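Products > Simulation > Humeck Kitchen Pack > Known Faults and Fixes

Search products, parts, notes

Humeck Kitchen Pack: the wrist clearance fault, and the release that fixes it

If you run pick-and-place work in the Humeck Kitchen Pack, please read this page before you load your next batch. Release 16 is out, and it closes a fault that let an arm's wrist pass through the rim of a bowl without the simulator reporting any contact. We are really pleased with the fix (more on that below, it's a nice piece of work!), but the fault itself was serious and we want you to know exactly what it did.

Humeck is a kitchen world for planning and testing arm motions before they go anywhere near hardware. You get a fridge, counters, an island with stools, cookware and food items, all with collision shapes, and you can send the same motion plan to the simulated arm that you would send to the real one. Gadgate builds the world, and Flororus supplies the contact solver underneath it.

What went wrong

Every object in the pack carries two shapes: the one you see and a simpler one used for contact. For wide, shallow bowls the contact shape had been built a little too small at the rim. The planner trusted it. So a path that looked clear on the log could bring the wrist housing into the bowl edge, and the run would still be marked clean.

The fingers were never affected. They use a finer check of their own, which explains how this stayed hidden for so long: grasps were scored correctly, and everybody looks at the fingers. The wrist gets a lot less attention. Fridge runs were the worst place for it, as a shelf gives the arm so little height to work with and the wrist comes in low.
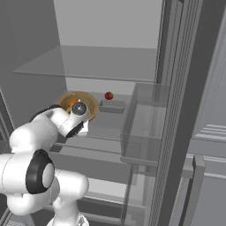 Fridge task, middle shelf: wrist and gripper at the amber bowl, with the tray alongside.

Pankaj Yadav found it in September while tuning approach angles for the lab in Lodhi. He had turned on the full-surface check for a different reason and suddenly had a stack of clean runs turning red. Out of 2931 stored fridge and island runs, 1854 involved a wide bowl, and those are the ones we have asked everybody to score again.

Why it matters on a real arm

A missed rim contact in simulation costs you nothing. On hardware, the same path can tip a bowl off a shelf, crack it, or load the wrist sideways until the joint faults. Manju Shakya had one plan taken as far as a slow-speed bench test before the notice went out. The force limit tripped, the arm stopped, and the bowl was fine. That is the limit doing its job, and we'd ask you never to raise it to get a plan through!

The island tasks

Stools gave us a second case. A bowl can be placed on a seat as well as on a counter, and there the gripper often works down between the bowl and the island side. Two fingers, a broad rim and a big vertical panel all close together: it's a wonderful stress test, and it caught a mistake in our first patch. Abhishek Prajapati had widened the rim shape evenly all the way round, and the planner then refused perfectly good grasps because it thought there was no room for a finger.

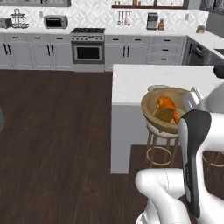
Island task: gripper fingers by the tan bowl on the stool seat, range and back counter beyond.

The version we shipped follows the true curve of the rim. Kuldeep Thakur rebuilt the shapes from the visible surfaces, bowl by bowl, and the result is lovely to work with. Tight grasps are allowed again, and a wrist that touches a rim now stops the run and writes the joint angles to the log.

What to do if you have the pack

Update to release 16 and clear the shape cache. The old shapes will keep loading if you skip the cache, so do check the version line when the world starts.

Score any stored run with a wide bowl in it again. Runs without one can be left alone.

Hold any plan made on an older release off your hardware until it has passed the new check.

If a plan now fails, try raising the approach before you change the grasp. Most of ours passed with that alone.

What's in the release

Corrected bowl contact shapes, wrist contact reporting on by default, a run rescoring tool, and a side view that draws the contact shapes over the visible ones. Annelies Verhoeven wrote the side view over a couple of evenings and it has become the thing we all leave open.

The update is free for every current Humeck license. Still open: the full-surface check is slow on older machines, and the rescoring tool can't yet resume a batch after you stop it. Both are being worked on. If you see a contact you think was missed, send us the run log and the plan file together.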